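Looking at Prints, Handout 6: Paper, Blocks and Pigment

Posted in: Course Notes / Japanese Prints
By Tsion Seyoum, February

Right, so last time we got a bit bogged down in actor crests and I promised we'd get to the physical stuff. Grab a pencil, because a few of these words come up again in the essay question.

Start with who made the thing. We say "a print by Harunobu" as though he did the lot, and he didn't. The artist drew the design in ink on thin paper. A carver pasted that drawing face down on a block of cherry wood and cut away everything between the lines, which destroyed the drawing. Then a printer inked the block, laid damp paper on it and rubbed the back with a flat pad called a baren. The publisher paid for all of it and took the risk. I always feel a bit sorry for the carvers — some of that hair at the temples is finer than anything I could draw, never mind cut.

Colour came in stages. Early prints are black line only, sometimes coloured by hand with a brush. From the 1740s you get prints in pink and green, and in 1765 the full-colour print takes off (nishiki-e, "brocade pictures"). Each colour usually needed its own block, and they were kept lined up by two little marks cut into the wood, an L-shaped corner and a straight bar. These are the kento. If you find a sleeve where the red has wandered past the outline, the paper wasn't sitting snugly in the marks.

Now, fading. Dayflower blue is hopeless. It goes a sort of buff colour with light or moisture, so plenty of those soft tan skies and rivers you've been admiring started out blue! Safflower pink fades too. Prussian blue, which turns up widely in landscape prints from about 1830, holds up far better, and it's why so many Hokusai and Hiroshige skies still look fresh.

Ciarán Sheehan asked me after class how you tell an early impression from a late one. Look for crisp lines, wood grain showing in the flat areas, and no gaps in the borders where the block has chipped. Shading can help as well. Graded colour (bokashi) was wiped onto the block by hand each time, and later printings often simplify it or drop it.

For next time, please read the Kahsay chapter on publishers' seals and pick 2 prints to compare. Write half a page. Tolera Belay has the reading pack if you missed out. 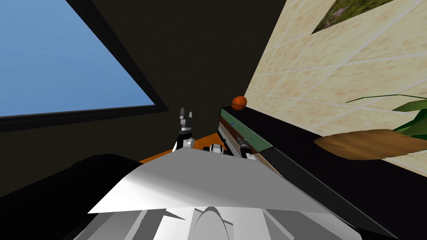
One more thing on paper before I let you go. Kozo, the mulberry paper, has long fibres, so it stands up to all that damp rubbing without falling to bits. Hold a sheet at a low angle to the light and you may spot embossing, where the block was printed with no ink at all. Collars and snow are good places to check.

Recent handouts
Handout 5: Actor Crests and How to Read Them
Handout 4: Publishers and Censors
Handout 3: Print Sizes and Formats
Guest notes: Wondimu Hailu on Mounting and Storage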